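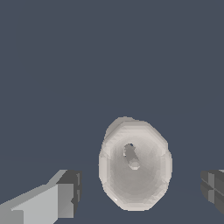
Figure 4. Wrist view in the simulator, fingers open, part between them.

4.2 Checking the wrist view before a grasp run

Complete this section on the workshop PC before connecting the Elmont arm. Leave the arm power supply switched off.

1. Open the Dimano scene file and load the ring part. The part mesh is low resolution and shows straight segments along its outline.

2. Set the gripper to fully open. Both fingers must enter the wrist view from the lower corners. More of the left finger is visible than the right.

3. Set the part offset to 40 mm and press Reset. The part must be clear of both fingers, with the hole visible.

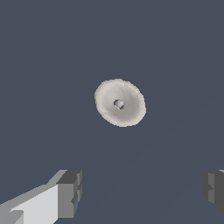
4. Step the simulation 3 times with the gripper command held at open. If the fingers move, the joint order in the Gemix config is wrong. Return to 4.1.

5. Rotate the part in small increments and save a view at each one. Keep the rim and the hole in view. At some angles the inner wall of the hole shows as a lighter area on one side.

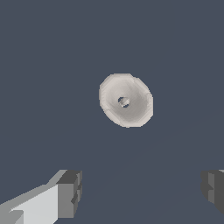
Saved views go to the Yensuk folder under the run name. Stop at 3000 views per run; the viewer becomes slow to open beyond that.

Note: Background color is set in the scene file. Tâm Diệp's older copy uses a different value, so do not mix views from the 2 files.

CAUTION: Close the simulator before switching on the arm. Both use the same command port.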